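FOR IMMEDIATE RELEASE

Brurville's washing-up survey returns, and the town is still not speaking to itself

Varghese, the Brurville maker of washing-up liquid, soda crystals and one unpopular hand cream, has published the results of its second household survey, The State of the Sink. The company asked 862 households in and near Brurville how they wash up, who does it, and what they really think of the way the other person does it. The last question needed extra paper.

The survey was carried out by post in March. Varghese sent out 4000 forms, each with a reply envelope and a teabag, and would like to thank everyone who returned the envelope. Several people also returned the teabag, with comments.

The main finding is that the town remains split over rinsing. One camp holds that a plate should be rinsed under clean water before it goes in the rack. The other holds that the suds slide off by themselves, and that rinsing is for people with time on their hands. Both camps described their own method as "normal". Couples in mixed households reported that the matter had been settled, and then gave different accounts of how. 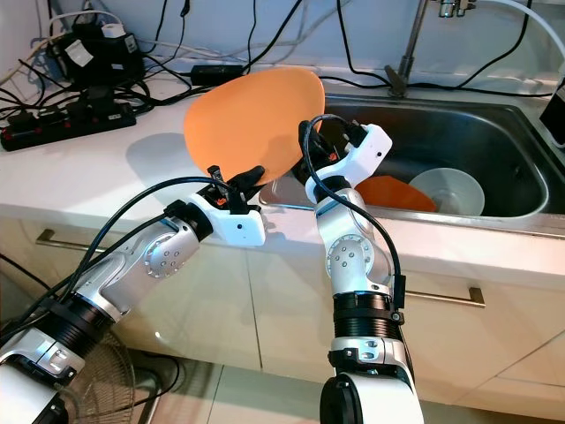 Does it matter whether plates are rinsed?

Varghese's advice is to rinse anything you eat or drink from, using a bowl of clean water if you would like to spare the tap. A plate left to drain on its edge will then dry with fewer marks, and arguments about the tea towel can be put off until later.

"I have worked in washing-up liquid for most of my adult life and I still get told I'm doing it wrong in my own kitchen," said Floarea Gavrilă, managing director of Varghese. "We had hoped the survey would settle a few things. It has given people figures to shout at each other, and we're sorry about that, up to a point."

On the order of washing, there was more agreement. Most households start with glasses, go on to cutlery and plates, and finish with whatever the roast was in. A small but firm group starts with the roasting tin "to get it over with", then changes the water and begins again. One reply from the Nekitz side of town set out an order of 12 stages, with a diagram, and asked that it be passed to the government. It has been passed to the marketing department.
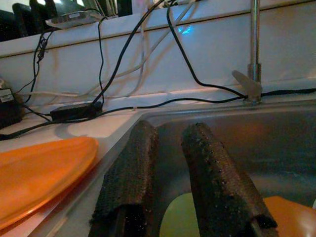
Then there is soaking. The form defined a soak as leaving an item in water with the honest intention of coming back to it. Respondents were asked how long their last soak had gone on. Answers included "half an hour", "overnight", "see previous answer" and "it belongs to my son, ask him". Lasagne dishes were the item most often left, followed by porridge pans. Porridge pans also drew the strongest language, and Varghese has kept those forms in a separate box.

The company's position on porridge is that cold water should go in the pan as soon as the porridge comes out. Hot water sets the starch and leaves you with something like wallpaper. This advice was printed on the back of the form last year as well, where it was read by a number of people who wrote to disagree.
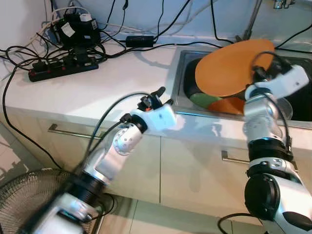
Brushes have gained ground on sponges since the first survey, mainly among households that had recently smelled their sponge. Cloths are holding steady. Questions on rubber gloves showed that many homes own a pair, that fewer own a pair without a hole, and that the hole is nearly always in the right hand. Left-handed respondents were invited to comment and did so at length.

Eftychia Raptis, who designed the survey and read every form, said: "People were very open with us. I now know which streets hide the burnt pan in the oven when visitors come, and I have stopped accepting invitations."

To mark the results, Varghese is bringing out Wavari, an unscented washing-up liquid in a refillable bottle. It was made after repeated requests from customers who did not want their cups to smell of a meadow. It is clear, it has no added colour, and the label has been kept short. A lemon version was tested and will not be mentioned again.

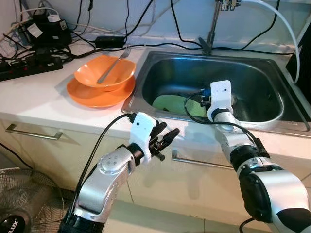
Reading time: 4 minutes

Wavari will be sold at the Varghese factory shop in Brurville and at the Nekitz market stall, which opens at 8 am and closes when it rains. Empty bottles can be refilled at either. Please rinse them first — or don't, according to your beliefs.

The first batch is 4000 bottles. Every household that filled in a form may collect one free of charge by giving its name and postcode at the counter. Households that sent in two forms with opposite answers may collect one bottle and are asked to share.

Notes for editors

The full results, including the chapter on teaspoons, are available on request from the Varghese press office. Floarea Gavrilă and Eftychia Raptis are both available for interview, though Ms Raptis will not discuss individual streets.

Varghese makes its products in Brurville and sells most of them there. The hand cream is still available.

ENDS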